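Latuheru Street Lunches: progress report to the Kindent Fund, covering spring through October

14 shares | 3 comments

Dear friends at Kindent,

Thank you again for your patience with us over the summer, when the first draft of this report sat on my desk under a pile of grocery receipts for longer than I like to admit. A good deal has happened since we last wrote, most of it cheerful, and I'll try to take it in a sensible order, though anyone who has met me knows I wander.

You will remember that when the grant began we were serving lunch twice a week in the side room at Prirkum Hall, to whoever in the neighborhood was over sixty and fancied company. The plan was to grow to 40 regular guests by fall. We are at 59. I had to go back through the sign-in book to believe it myself, because the room never feels that full, and of course they don't all come at once (if they did, we would be eating on the stairs). People come one day or the other, and a handful come to both and would come to a third if we offered it. Most of the new faces were brought by somebody who already came. We did print the flyers we promised, and they went up in the pharmacy and the library, but I can't say they did half as much as one lady telling her sister about the peach cobbler.

The cooking

Rohani Rondonuwu has run the kitchen since April and has changed more than I expected, all of it gently. The old menu leaned on casseroles that could be made the night before. She has kept two of those, the chicken and rice and the tuna one that people would riot over, and everything else is now cooked the same morning. There is a soup every time, even in July. I argued against soup in July and I was wrong, as the empty pot showed me week after week.

We have also learned a lot about softness, if I can put it that way. Several guests have trouble chewing and had been quietly leaving their meat on the plate. Nothing was said about it until Rohani sat down at the tables one afternoon and asked. Now the meat is braised until it falls apart, the green beans get longer than a restaurant would give them, and the plates come back a good deal cleaner. Salt is still a sore subject. We cook with less of it and put shakers out, and the doctor's orders are between each guest and their conscience.

Getting people here

Rides are where we have struggled. The grant paid for shared van trips through Flundier, and on the whole the drivers have been lovely, but the pickup window was set at a full hour and that is a long time to stand at a front door with your coat on. In June we asked if it could be shortened. They came back with a window of 10 minutes for the outbound trip, provided we send the list by noon the day before, and that has made a world of difference. The trip home is still loose. Some guests don't mind, since it gives them time for another cup of coffee and a hand of rummy, but Mr. Hidayat's uncle has missed his afternoon ball game more than once and has let us all know.

Khairul Hidayat himself now makes up the ride list, and he phones each guest rather than waiting to hear from them. It takes up most of a morning. It has also turned out to be the best thing we do for the people who live alone. Twice he has rung somebody who wasn't well and hadn't told a soul, and both times a daughter or a neighbor was able to go over that day. We never put phone calls in the application, and I would like to talk with you about putting them in the next one, with a few paid hours attached.

Money, briefly

The full sheet is attached separately. Food has cost more than we budgeted, partly from prices and partly from the happy fact of more mouths. We covered the difference from the line for furniture, having been given a set of good padded chairs by a church that was closing its annex. I asked your office about this in August and was told it was fine, but I want it written down here as well. Everything else is close to plan. We haven't touched the amount set aside for the winter.

What comes next

We would like to try a monthly lunch on a weekend, when the buses are thin and the days are long for a person on their own. Rohani is willing, and the hall has a free slot from noon. We also need to sort out the dishwasher, which has begun leaving a gray film on the glasses.

The dining room itself has been the smallest part of our spending and gets the most compliments. When we started, the tables had wipe-clean plastic on them, and one guest told me kindly that it put her in mind of a school cafeteria. So in May we bought proper cloths, in a plain off-white. Gravy does show on it, I won't pretend otherwise, and we wash a load after every lunch, but people sit longer over their coffee now and I think the cloths have something to do with that. We'll need a few more before the holiday meal, and they are in the budget I've sent over. Do come and eat with us when you can.
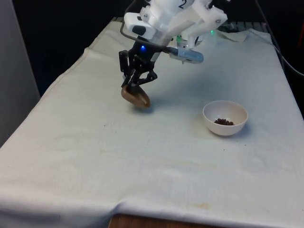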